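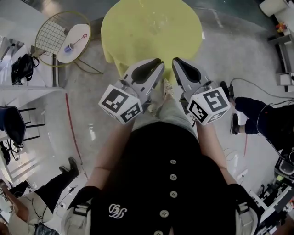
Photo: Mostwood Sports Hall

RECREATION MANAGEMENT
Handout 4: Loan equipment and shoes in a shared hall

Read this before the August site visit. Bring it with you, as we will fill in the last part on the day.

1. What is a shared hall?

A shared hall is one indoor space used for several sports, often with other bookings in between: exams, craft fairs, a school concert. The floor has to suit all of them and fits none of them perfectly. Most of the daily work in such a hall is changing over from one use to the next. The rest is lending things out and getting them back.

We use two halls in this course. Mostwood is the larger, with a main floor of 600 square meters. Gallard is older and smaller and shares its entrance with a library. Both are run by a single manager and part-time desk staff.

2. Shoes

The shoe rule causes more arguments at the desk than any other rule. Street shoes bring in grit, and grit acts like sandpaper on a sealed floor. A hall that lets everyone walk in from the parking lot will have to reseal sooner.

There are three common ways to handle it:

Strict rule. Indoor shoes only, for everyone, including parents who are just watching. Easy to state and hard to enforce.

Zone rule. Street shoes are allowed up to a marked line. Gallard does this. The line has to be somewhere people naturally stop, or they will cross it.

Mat rule. Long mats at each door and no further checks. Cheap, but the mats have to be cleaned every day or they make things worse.

For the exam you should be able to say which rule you would choose for a given hall and what it would cost in staff time. A sign costs almost nothing. A person at the door for a full evening does.
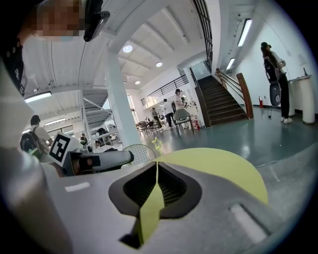 Marit Dahlgren
Course instructor, Recreation Management

3. Loan rackets

Tennis, badminton and squash rackets make up most of the loan stock in halls of this type. Beginners seldom own one, and a class cannot start if half the group has nothing to play with.

Mostwood keeps 16 adult tennis rackets. They are checked by hand at the end of each month. The check covers the strings, the grip and the frame, in that order. A broken string is easy to spot. A hairline crack is easier to miss, so run a thumb along the inside of the frame – slowly – and listen for a rattle when you shake it.

Grips wear out first. Replace them when they feel hard or slick. Do not wait until someone complains.

4. Keeping records

Last season Mostwood logged 398 racket loans. The log was a paper book for the first half and the Gremov booking system after that. The two do not match well. The paper book has a column for the condition on return, and the Gremov form has no such field, so the staff type it under "notes" or leave it out.

Compare this with the Doherty method from Handout 2, where each item has its own card and the card follows the item. It takes more effort at the desk but shows you which racket keeps coming back damaged.

5. Budget

A hall of this size may spend up to 900 dollars a year on replacing loan equipment. Restringing is a separate line. Put lost balls under consumables.

6. To fill in on the visit

Shoe rule in use:
Who checks it, and when:
Where returned items are put:
One thing you would change:

Hand in at the start of the next class.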